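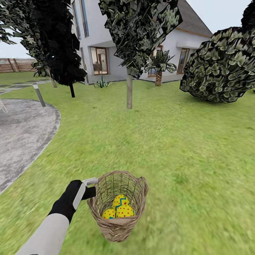

Slide 1: wicker basket, painted eggs, big lawn

OK — start on time, 10 minutes max. Thank Nasrin Fallahi for the slot.

Topic: overseeding in October. Why fall beats spring. Soil still warm, weeds slowing down, more rain in Clonport than we get in April.

Ask the room — who seeded last spring? Who has bare spots now? Wait for hands.

Steps, go quick:
— mow short, bag the clippings
— rake hard, seed has to touch dirt
— half the seed going north-south, half east-west
— water lightly twice a day til it sprouts, then less often but deeper

Jabari Mussa's yard: 200 square feet of moss by the garage. Raked it out, seeded, green by Thanksgiving. Tell the sprinkler story only if theres time.

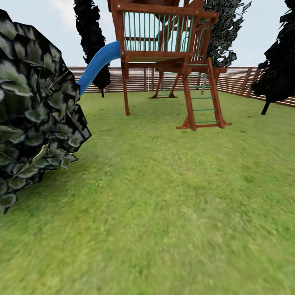
Page last updated: October, 9:40 pm

Slide 2: backyard with play structure and slide

Foot traffic. Kids wear a track in any lawn. Use a tougher mix there, keep everybody off for teh first three weeks. Wood chips under swings — stop fighting it.

Fertilizer: starter only. NO weed killer before the third mow. Say it twice.

Questions. Sign-up sheet for the Jirnine spreader by the door.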